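Kakico Plamden 1416 Compressor Nebulizer
User Guide
Section 2: Set-up, first treatment and cleaning
Revised 02/09/2019. Text: Tamás Borbély

Read Section 1 (Safety) before you start. The nebulizer turns liquid medicine into a fine mist that is breathed in through a mask or mouthpiece. Use it only with medicine prescribed for the person being treated, in the dose written on the prescription. The nebulizer does not replace a rescue inhaler unless your doctor has told you so.

Before you begin

Take everything out of the box and check that you have:
Compressor with power cord
Air tube
Kolev medicine cup (cup, cap and baffle)
Mouthpiece
Nonar adult mask
Nonar child mask
Spare air filters (5)
Storage bag

If a part is missing or cracked, do not use the nebulizer. Call the store where you bought it.

Wash the medicine cup, mouthpiece and masks before the first use. See "Cleaning after each treatment" later in this section. The air tube and compressor are not washed.

Placing the compressor

1. Set the compressor on a hard, level table within easy reach of the person being treated. Do not put it on a bed, sofa or carpet. Soft surfaces block the air vents on the bottom.
2. Check that the power switch is at OFF.
3. Plug the cord into a wall outlet. Do not use an extension cord.
4. Run the cord behind the table where a child cannot pull on it.

CAUTION: Never use the compressor in the bathroom or near a filled sink. If it falls into water, do not reach for it. Unplug it at the wall first.

Note: The compressor hums and vibrates slightly when it is on. Some young children are bothered by the sound. It may help to switch it on once or twice during the day, with no medicine in the cup, so that they get used to it.

Putting the medicine cup together

1. Wash your hands with soap and water and dry them.
2. Place the baffle over the stem in the bottom of the cup. It should sit straight and move freely.
3. Add the medicine. If it comes in single-dose vials, twist off the top and squeeze the whole vial into the cup. If you measure it yourself, use the dropper or syringe from your pharmacy, not a kitchen spoon.
4. Put the cap on and turn it clockwise until it stops. Do not force it.
5. Fit the mouthpiece or mask to the top of the cap.
6. Push one end of the air tube onto the bottom of the cup and the other end onto the air outlet of the compressor. Hold the cup upright while you do this.

Do not fill above the MAX line. Do not mix medicines in the cup unless your doctor or pharmacist has said that they can be given together.
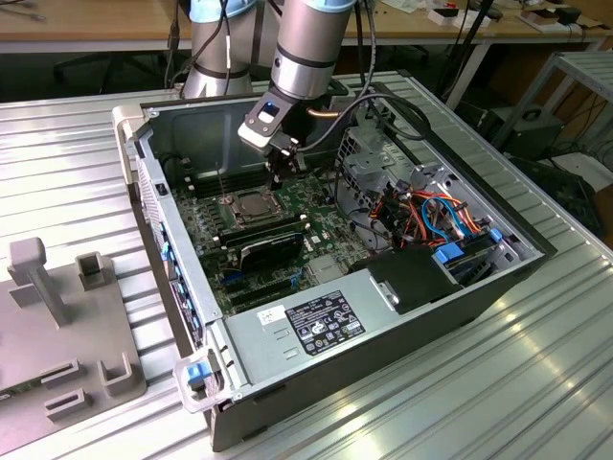
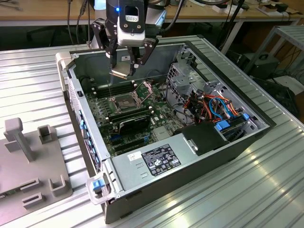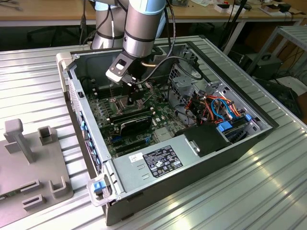

Giving a treatment

1. Have the person sit up straight in a chair. A small child can sit on your lap.
2. Turn the switch to ON. Mist should appear within a few seconds.
3. With the mouthpiece: place it between the teeth, close the lips around it, and breathe in slowly through the mouth. Breathe out normally.
4. With a mask: hold it gently against the face so that it covers the nose and mouth. Adjust the elastic strap so the mask stays in place without pinching.
5. Keep the medicine cup upright. If it tips too far, the mist will stop.
6. When the mist starts to sputter, tap the side of the cup so the drops fall back to the bottom.
7. Stop when no more mist comes out. A normal treatment takes around 15 minutes.
8. Turn the switch to OFF and unplug the cord.

Holding the mask away from the face and letting the mist blow toward a child is not recommended. Much of the medicine is lost in the air. If a child will not accept the mask, try reading a book together or letting the child help hold the cup. A crying child takes in less medicine, so it is fine to stop, turn the compressor off, and start again when the child is calm.

If the medicine is a steroid, rinse the mouth with water after the treatment and spit it out. After using a mask, wipe the face with a damp cloth as well.

CAUTION: Stop the treatment and call your doctor if the person becomes dizzy, shaky or sick to the stomach, or if the heart seems to race. Call 911 if breathing gets harder, if the lips or fingernails look blue or gray, or if the person is too short of breath to talk.

Cleaning after each treatment

1. Pull the air tube off the cup.
2. Take the cup, cap, baffle and mouthpiece or mask apart. Pour out any medicine that is left. Do not save it for the next treatment.
3. Wash the parts in warm water with a little dish soap, then rinse well under the tap.
4. Shake off the water and lay the parts on a clean paper towel. Let them air dry completely.
5. If there are drops inside the air tube, connect it to the compressor only and run the compressor until the tube is clear.
6. Store the dry parts in the bag.

Wipe the outside of the compressor with a damp cloth when it is dusty. Unplug it first. Do not spray cleaner on it.

The cup, cap, baffle and mouthpiece should also be disinfected every day they are used. Your doctor or home care supplier can tell you which method to use and how often. Do not boil the masks or put them in the microwave. If more than one person in the home uses the compressor, each one needs a separate cup, tube and mask.

Changing the air filter

Check the filter once a month. Change it when it turns gray or if it gets wet.

1. Switch off and unplug the compressor.
2. Pull the round filter cover straight out from the front.
3. Remove the old filter and throw it away. Filters cannot be washed.
4. Press in a new filter and push the cover back until it is flush.

If there is no mist

Check that the air tube is pushed on firmly at both ends and has no kinks. Open the cup and make sure the baffle is in place. If the baffle is missing, air will come out but the medicine will stay in the cup.

If the mist is weak, look at the filter and then at the small hole in the stem of the cup. Wash the cup again if the hole is blocked. Do not poke it with a pin.

If the compressor shuts off during a treatment, it may have overheated. Turn the switch to OFF, unplug it, and make sure nothing covers the vents. Let it cool fully before you try again. If it still does not run, stop using it and ask your doctor how to give the medicine until the compressor has been repaired or replaced. Do not open the housing.

Replacement masks, tubes and cups are listed in Section 3.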